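Fiction | Short Reads | Under 1000 Words

Half past four, November, dark already. Solveig had the heater on her feet and the laptop on her knees. Line 3080 again. The left arm twitched, thought better of it, stopped.

"Huenchumán's asleep," she said.

"Give him a minute." Hendrik was hunting for the small hex key. Always the small one. They'd named the arms in the first week, Huenchumán on the left, Starel on the right, and now you couldn't shout at one without feeling rude.

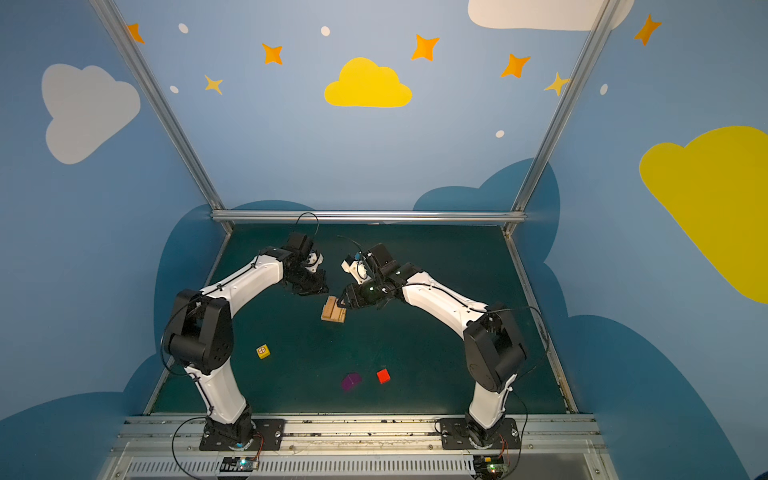
Issue 167

Starel went down by the wooden block and hung there. Hendrik stopped hunting. The painted clouds had been his idea, the stars as well, two weekends of it when they should of been soldering.

"Mastidgate want it by six," he said.

"Mastidgate can want."

She changed one number. 116 to something lower, didnt write it down. Ran it. Kettle clicking off somewhere behind them, neither of them moved.
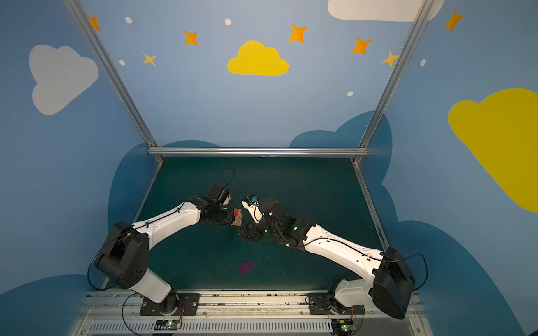

Words by Abelardo Quiroga, fiction contributor

The block was up. Huenchumán had it, red bit on top, and Starel was right there with its fingers open. Waiting, she thought. Like someone at a bus stop with a hand out for the change.

"Don't breathe," said Hendrik.

"I'm not."

"You are, I can hear you."

Her thumb was over the stop key. She left it there.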